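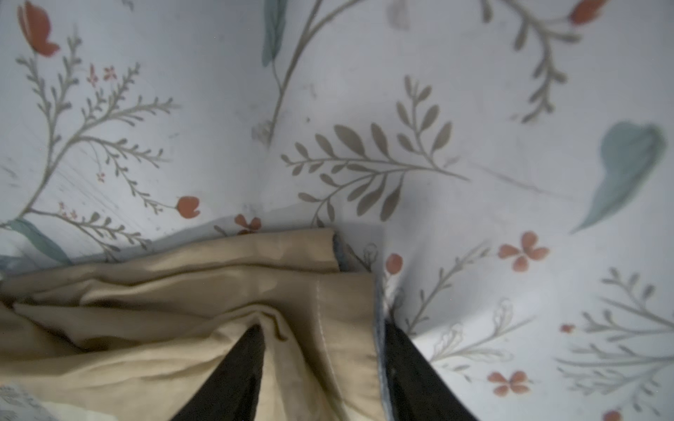
Gonus folds laundry (sort of!) – build gallery

Gonus is our two-armed robot cell, and it lives on a bench at Skovadix, the shared workshop off Figueroa. It started as a single arm clamped to a desk and has grown into a proper little room with walls, a floor, storage and a job to do. The job is cloth: pick it up, move it, fold it, put it in the basket. I am having more fun with this than with anything I've built in years.

The view from the wrist cameras is still my favorite thing about the whole machine. You get two black fingertips and a whole landscape of folds coming at you. When I drive the arms by hand I end up looking at that feed much more than at the overall view, and my grips got better as soon as I started doing that. Cloth is hard to judge from up high. Down at finger level a rolled edge or a seam is a big obvious ridge, and you can aim for it.

The room

The frame is silver aluminum extrusion, and the walls are dark corrugated panels. I tried it for a while with no walls at all, and people walking past the bench kept turning up in the recordings. Panels fixed that in one afternoon. They also cut down on the light that changes all day long from the big windows, though I'd still like a proper lamp up top.

The floor was the cheap part and got the most comments. I wanted something other than plain gray, so the arms would have to cope with a busy background, and the flowery print was on sale. One yard was enough with plenty left over. I have since been asked twice if I'm opening a tea room.
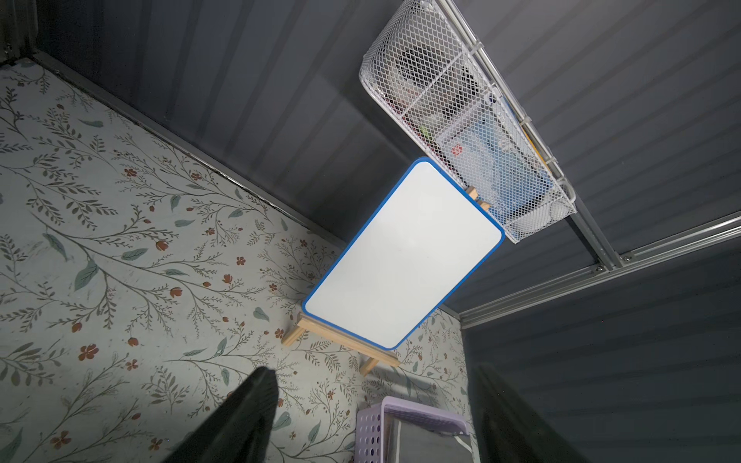
Back corner from wrist height: whiteboard on its easel, wire basket on the rail, lavender basket down in front.

The whiteboard is for writing up the task of the day, which I do on maybe one day in four. The baskets on the walls are plain shop storage that moved in and stayed. I like having real clutter up there. A robot in a house is going to see pencil cases and tape and packaging all the time, so it might as well get used to it now.

Everything hung on the walls went up with hardware I already had or with zip ties. If you're building one of these, leave yourself ways to shift things an inch or two. I moved the back rail three times before I could reach the far corner with either arm without bumping something on the way.

The arms

Both arms stand on black mounting plates on one rail across the front. Getting the spacing right took far longer than I'd planned. Too close and the elbows fight each other, too far apart and there's no shared patch in the middle where both grippers can get at the same piece of cloth. I ended up cutting a cardboard template of each arm's reach, laying both on the bench and sliding them around until the overlap looked big enough for a folded shirt. That was the best hour I spent on the layout, and it cost me one pizza box.

The rail and plates came to 69 dollars, mostly offcuts from the metal rack at Skovadix. The motor wiring is another story. I've rerouted the cables along the arms more often than I want to admit, always after finding one that pulled tight at full stretch. The trick that finally worked was to put the arm in its longest pose first, tape the cable there, and then bring the arm back and see where the slack wanted to go.

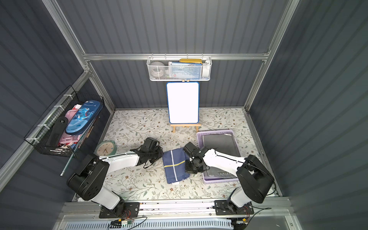
I run everything with a small script collection I call Irari. It starts the cameras, checks that both arms answer, saves each try to its own folder and lets me throw out a bad one with a single key. There's nothing fancy in it, but having that one key means I'm much more relaxed about messing up. Before that I kept a paper list of bad tries, and then I lost the paper.

A normal session is 50 tries, with a break in the middle to shake out the cloths and put them back in different spots. I mix up the colors and the fabrics on purpose. Navy, beige, gray, whatever is in the scrap bin. Thick cloth is friendly and slow. The thin slippery stuff slides out of the fingers if you so much as breathe, and I still get a silly thrill every time a thin one goes in the basket with its corners where they should be.

My best run so far is 17 good ones in a row. I did a lap of the workshop after that.

One thing I'd tell anyone starting out – use a shallow basket. My first was a deep storage bin and the wrists kept knocking on the rim on the way in. The lavender one has low sides, it was already kicking around under the bench, and the color shows up nicely against everything else.

Both arms busy, left one on the dark gray cloth and right one beside the basket:
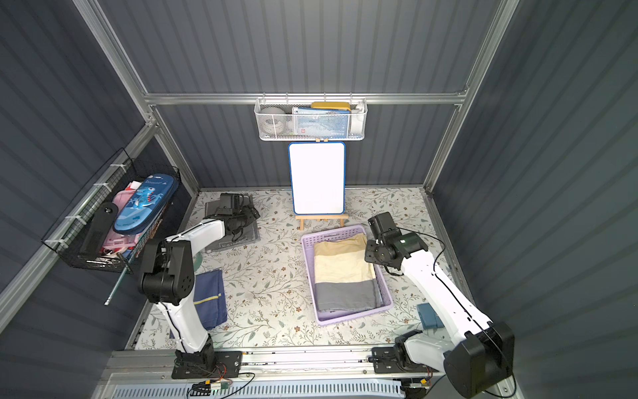

What's next

Tidier wiring along the front edge comes first. The little boards and connectors down there work fine, but I'd like them in a printed cover before a coffee finds them. After that I want softer fingertips. The black ones are good at pinching an edge and not so good at letting go of one, and I have some silicone sheet waiting to be cut up and tried.

Then socks! Pairs of socks, in August, if the fingertips work out. I've been putting socks off because you have to find the match before you can fold anything, and that's a whole new kind of problem.

The rail template and the Irari scripts are in the shared folder on the workshop computer, under Gonus. Help yourself, and if you improve the cable routing please come and show me.

Page last updated Sun 27 July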